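Paid help wanted: envelope stuffing and mailing prep, March

Hi! I'm Dagmar Koubek and I run Binden, a little sewing-pattern club that still sends everything out on real paper, through the real mail. Every spring we do one big mailing to our members, and I'm looking for 2 extra people to sit down with us and get it out the door. If you like working with your hands and don't mind doing the same thing over and over while somebody talks your ear off (me, usually), please read on!

What the job is

You'll be folding pattern sheets, sliding them into yellow-brown envelopes and closing them up. We have 354 envelopes to fill this time. Of those, 179 go to members who ordered the Diria apron pattern, and everybody else gets Umimby, the kids' jacket, which is a thicker fold and takes a bit more coaxing. I like to hold the mouth of the envelope open with one hand and feed the bundle in with the other. You may find your own way, and that's fine with me as long as the corners don't get crumpled. 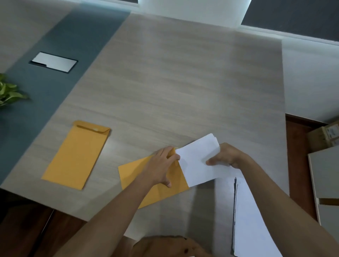
How we work

We sit at a light gray table and each person gets their own stretch of it. Finished envelopes go flat, flap up at the top, so I can put the address labels on without turning every one of them around. Please don't build tall piles – they slide, and then Diria gets mixed up with Umimby and I have to start opening things again. (Last spring I opened a whole box at ten at night. Never again.)

Once the sheets are in, press the envelope down with both hands, starting up by the flap and working toward the bottom. Fat envelopes cost us extra at the post office, so I'm pretty fussy about this part!

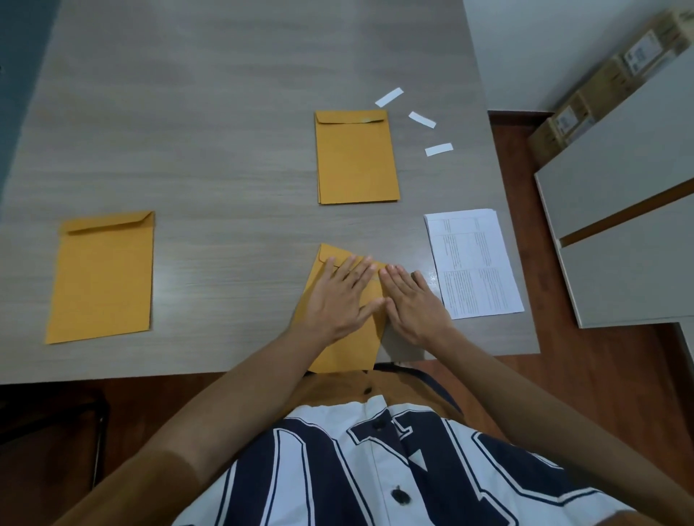

I'd also ask you to keep the little scraps of paper off the finished stacks. They stick to sleeves and somehow end up in the mail, and one member in Ohio wrote me a very sweet letter asking what hers was for.

Hours and pay

We start at 9 a.m. and stop at 3 p.m., with a real lunch in the middle. I make soup, and there's bread from Šindelář, the bakery downstairs. It should take two days to get through the lot. Pay is $300 per person for the two days, and you get it when we finish on the second afternoon. If we run over, I pay for the extra time.

Who I'm looking for

You don't need any experience. You do need to be okay sitting for a good while and reading a member list carefully, since a few people ordered both patterns. Clean, dry hands are a must (hand cream leaves spots on pattern paper, I learned that the hard way). You have to be 18 or over. Friends are welcome to apply together.

How to apply

Drop a note through the Binden mail slot, next to the bakery door, or leave one at the counter with your name and phone number. Tell me which mornings in March you can't do – that helps me more than a resume. I'll call everyone back, usually after 4 p.m. once the day's orders are packed.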